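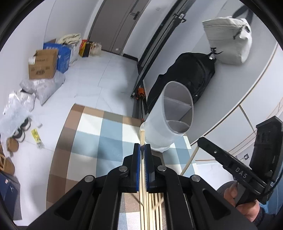
设备选介 第3期 第71页

Clilcombe 双手手持示教套件

发布日期:2025年10月27日
阅读时间:7分钟
分享 24 收藏 38 评论 4

Clilcombe 是 Ekarel 面向双臂操作研究推出的手持示教套件,由左右两只手持夹爪、数据主机及配套软件 Statby 组成。操作者双手各持一只夹爪,在真实桌面上直接完成任务,系统同步记录末端位姿、夹爪开合量与腕部视角图像。采集过程中机械臂无须到场,所得数据经 Statby 转换后,可用于双臂平台的模仿学习训练。

一、适用任务

本套件适用于抓取、放置、插入、递接、整理等桌面操作。细长物体的收纳是其中较为典型的一类:桌布上放置一束浅色木条和一只半透明白色塑料容器,左右夹爪各取一根木条,调整朝向后送入容器口。该类任务对末端姿态要求较高。木条截面小,夹持点稍有偏移,另一端的位置即随之明显变化;容器内若设有隔板,操作者还须在送入之前选定落入哪一侧。

遥操作方式下,此类动作常因缺少手感而放慢,示教轨迹中容易出现较多停顿与回退。手持方式保留了操作者的自然节奏,夹持是否稳固可由手部直接感知。对于需要机械臂全程参与的任务,例如受关节限位影响较大的大范围搬运,仍建议采用遥操作,可选配 Mangundap 主从遥操作台。两种方式产生的数据在 Statby 中采用同一格式,允许混合训练。

二、夹爪结构

夹爪为连杆平行开合式,两指直立相对,内侧各装一片带纹理的软质指垫。指垫为易耗件,徒手即可更换,更换后须在 Statby 中执行一次零点校准。指垫表面不得涂抹油脂或粘贴胶带。

单只夹爪质量为670克,不含线缆。手柄位于机身下方,以手指扣动扳机控制开合,扳机行程与指间距离呈线性对应。长时间采集时,建议操作者每完成一组示教后放下设备休息,休息时间由各单位按自身管理规定执行。

夹持细杆时,应使杆体位于指垫中部,并尽量与指面平行。杆体一端超出指尖属正常情况,但同一批数据内的伸出长度宜保持相近。如研究目的正是考察夹持位置的变化,则应在任务说明字段中注明。

三、采集环境

桌面可铺设桌布。带有格纹或色块的织物能够提供较丰富的视觉特征,有利于位姿估计的稳定;纯色反光台面则可能造成跟踪丢失。桌布应铺平,四角固定,避免夹爪擦过时产生褶皱。

背景无须清空。门、墙面、挂放的布袋及地面上的纸箱等日常物品均可保留在视野之内,此类环境数据对提高策略的泛化能力有益。但下列情形应予避免:

1. 采集期间有人在背景中持续走动;
2. 强光直射透明或半透明容器,在容器口形成大面积高光;
3. 桌面物体在两次示教之间被替换而未作记录。

半透明容器的边缘在图像中对比度较低。若采用深度传感器作为补充,其在此类材质上的读数不宜单独作为判断依据,应与彩色图像配合使用。

四、示教流程

(一)启动数据主机,连接左右夹爪,待 Statby 界面中两路状态均显示为就绪。

(二)将两只夹爪置于桌面校准位,指尖闭合,执行双手相对位姿标定。标定完成前不得移动任一夹爪。

(三)登记任务名称、物体清单及操作者编号。操作者编号由采集单位自行分配,不应包含姓名等个人信息。

(四)扣动任一扳机两次开始录制。操作者应以平稳速度完成动作。双手动作可以先后进行,也可以同时进行,但同一任务宜事先约定次序。

(五)任务完成后双爪张开并抬离桌面,长扣扳机结束录制。若中途木条滑落,可以继续拾取并完成,该条示教应标记为“含恢复动作”,不必删除。

(六)每组采集结束后,在 Statby 中逐条回放,检查图像是否模糊、两路时间戳是否对齐、夹爪开合曲线是否存在跳变。

五、数据与软件

Statby 负责录制、回放、筛选与导出。软件可将夹爪位姿换算至目标机械臂的基座坐标系,并对超出工作空间或速度上限的片段给出提示。用户可选择剔除、降速重采样或保留原始片段。左右手轨迹始终作为一个整体处理,不支持单独裁剪一侧后再行拼接。

Ekarel 应用部门在验收流程中使用木条入筒任务作为双手协同的基准项目,每套设备出厂前须采集159条示教,并全部通过时间同步检查。该批数据随机交付,用户可用于熟悉软件操作,也可作为自建数据集的格式参照。

关于训练所需的示教数量,本页不作统一承诺。任务难度、物体种类、相机布置及所选算法均对结果有直接影响。初次使用者宜先以少量数据完成一次从采集、训练到部署的完整流程,确认坐标换算与夹爪映射无误后,再扩大采集规模。

六、部署端要求

部署端机械臂应配备与示教夹爪开合范围相符的末端执行器,并采用相同型号的指垫。指垫颜色或纹理不一致时,腕部图像会与训练数据产生差异,可能影响策略表现。首次运行时应将速度限制在示教速度的一半以下,操作人员须处于急停按钮可及范围内。

七、供货与服务

标准配置包括左右手持夹爪各一只、数据主机一台、连接线缆、备用指垫、校准底座及 Statby 授权。Mangundap 遥操作台与移动采集背架须另行订购。高校及公立研究机构可申请试用,试用期内设备所有权归 Ekarel 所有,采集所得数据归试用单位所有。

本年度试用申请受理至12月,逾期提交的申请转入下一批次。申请材料应包括拟开展的任务说明、场地条件及设备负责部门的联系方式。设备到货后请当场核对序列号,并保留原包装,返修时须使用原包装寄送。

读者评论(4)

木石小屋:请问指垫单独购买有没有最小起订量?我们做细杆类任务磨损比较快,主要是靠近指尖的那一段。

Ekarel 产品支持 回复 木石小屋:您好,指垫按对供应,不设最小起订量。如磨损集中于指尖,请检查夹持点是否偏前,并参照第二部分调整。

lab_west:“含恢复动作”的标记导出之后还在吗?我们用的旧版里好像只能在回放界面看到,导出的文件里找不到这个字段。

双臂新手:校准底座能不能竖着固定?我们的桌子比较窄,两只夹爪平放以后就没地方放容器了。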